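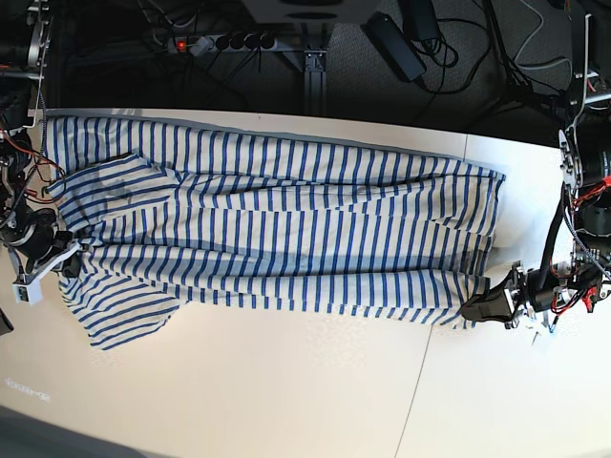 Fig. 1. Both grippers on the striped garment, collar end at the left.

Home | Projects | Reports | People | Contact

February
By Sorin Sârbu

Teaching Two Arms to Fold: Project Report

1. What we set out to do

The Plitik project asked whether a pair of arms could learn to fold clothes from people who are themselves only fair at it. We moved the arms by remote control, recorded everything, and trained a model on the recordings. My supervisor's one condition was that the clothes be real clothes. Our earlier work used square tea towels, and a square tea towel forgives almost anything.

2. Collecting the demonstrations

The operator holds two small leader arms and the big ones copy. We used the Prusten controller, which is pleasant until you want to open a gripper by a few millimetres, when it becomes a matter of opinion. Each operator practised for 30 minutes before any of their runs were kept. I practised for a good deal longer and would rather not say how long.

We set a target of 300 kept demonstrations. Striped cloth was my idea: stripes show at once when a fold is crooked, to the camera and also to whoever is marking the operator's work. Stretching the garment between the two grippers took the most care, as each hand has to pull by the same amount and the operator feels no tension at all through the leaders. You learn to read the creases.

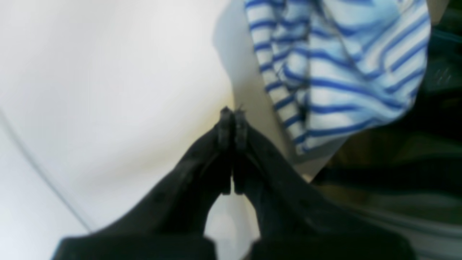 Fig. 2. Wrist camera view, fingertips together over bare table beside the cloth.

The wrist cameras earned their keep at the edge of the cloth. From across the room a fingertip beside the fabric and a fingertip on it look much the same, and several operators closed on nothing with great confidence. We kept the misses if the operator recovered in the same run, and threw out the rest.

3. Data and training

After trimming the pauses we had 3604 short segments. Of these, 1019 contained a regrasp, a higher share than I had hoped to report. The segments were labelled in Gella, by me, mostly in the evenings. Training followed the Nakamura recipe with the batch size cut down to fit our one machine.

4. Problems

Sleeves. The model copies whatever we did with them, and we did something different each time. For the next round I have written the operators a fixed order: sleeves in first, then the long fold, then the short one.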